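Novembre, presque onze heures du soir

Me revoilà, avec un thé qui refroidit et les doigts qui sentent le carton. J'avais promis d'écrire plus souvent, je sais, je sais. Mais ces dernières semaines ont filé entre le boulot, le rhume qui ne voulait pas partir et surtout le grand tri du bureau, que je repoussais depuis le déménagement. Donc voilà, ce soir je raconte le tri, et tant pis si ça n'intéresse que moi !

J'ai commencé par les étagères, mauvaise idée. Sur les étagères il y a les livres, et quand je range des livres je les ouvre. J'ai relu la moitié d'un roman de Tamošiūnaitė assise par terre, le dos contre le radiateur, avec une crampe au pied, et quand j'ai levé la tête il faisait nuit. Bilan de la première journée : une étagère vide, 80 livres en piles dans le couloir et plus moyen d'aller à la salle de bains sans enjamber quelque chose.

Le lendemain j'ai été plus sérieuse. J'ai ressorti les bacs, ceux qui s'évasent vers le haut et qui s'empilent si bien quand ils sont vides (pleins, c'est une autre histoire). J'ai décidé que tout passerait par un bac avant de retrouver une place : les papiers, les câbles, les pelotes, les boîtes de vis, les cartes postales. Un bac sur la table, on vide, on regarde, on décide. Simple sur le papier. Dans la vraie vie j'ai passé vingt minutes à me demander si j'avais encore besoin du chargeur d'un téléphone que je n'ai plus. 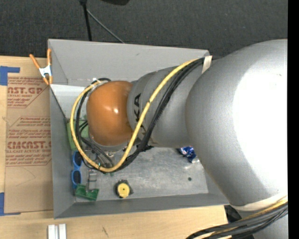
Les bacs gris ont gagné, de toute façon. J'en avais aussi des transparents, achetés chez Grellent il y a deux ans, mais on voit tout le fouillis à travers et ça me fatigue rien que de passer devant. Le gris, c'est reposant. Ça se raye un peu, ça prend des marques, et je m'en fiche complètement. Les transparents sont partis à la cave avec les décorations de Noël, ils y seront très bien.

Pour les papiers, j'ai craqué pour des pochettes Plidura, celles avec l'élastique et l'étiquette sur la tranche. C'est cher pour du carton plié, mais quel plaisir d'écrire « Impôts » bien droit au feutre noir ! J'en ai rempli 21 et il m'en faudrait encore, parce que le bac des « à voir plus tard » est toujours plein. J'y ai retrouvé une ordonnance périmée, un plan de Lisbonne, deux garanties de grille-pain (je n'ai eu qu'un seul grille-pain dans ma vie, mystère) et environ 400 tickets de caisse tellement pâles qu'on ne lit plus rien dessus. Poubelle, tout, sans regret. Enfin, j'ai gardé le plan de Lisbonne.

Les câbles, j'y suis encore. J'ai fait un tas de ceux que je reconnais et un tas des autres, et le second est beaucoup plus gros. Je les enroule, je mets un lien au milieu, et dix minutes après ils se sont remis en boule — je ne sais pas comment ils font. Demain j'essaie les bandes à scratch qui traînent dans le tiroir de la cuisine.

Il reste l'étagère Skeleo à monter. Elle attend dans son carton derrière la porte, il manque 4 chevilles et j'ai écrit au service client, qui m'a répondu très gentiment de compter une deuxième fois. J'ai compté une deuxième fois. Il en manque toujours. En attendant, les livres restent dans le couloir et je connais le parcours par cœur, même dans le noir.

Bon, le thé est froid pour de bon. Je vais finir le Tamošiūnaitė au lit, il me reste trois chapitres et je n'ai pas envie de me lever tôt.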